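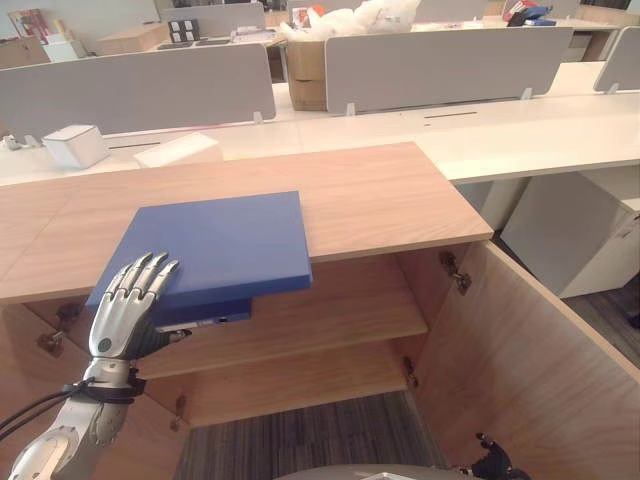

Oak-colored cabinet with the doors open, blue case on top. Desks with gray partitions behind.

Lilside office fit-out: progress to the end of August
Prepared for the Mikley fund by Roxana Benavides

Work on the shared office has moved on since the last report. The long white desks are in place and the light gray fabric partitions are clipped to them. The carpet needed no work.

Storage is in front of the desks. The pale wood cabinet has one shelf inside and a door on each side. We plan to keep the blue cases on the shelf and paper stock on the cabinet floor. The case on top in the photo sticks out over the front edge — cases will not be stored up there once people move in.

Unpacking is not finished. A cardboard box with white plastic bags on it still has to be sorted, and there are cable clips to fit along the desks. Bailly has agreed to take the packing waste when we are done.

Spending: $2,000 of the furniture line is left. We would like to put it toward a second cabinet from Altach, same size as the first. Delivery is quoted at 4 weeks from order.

Needed from you: approval for the second cabinet, and a decision on whether labels for the shelves can come out of the same line. The next report will cover the move-in and the final furniture list.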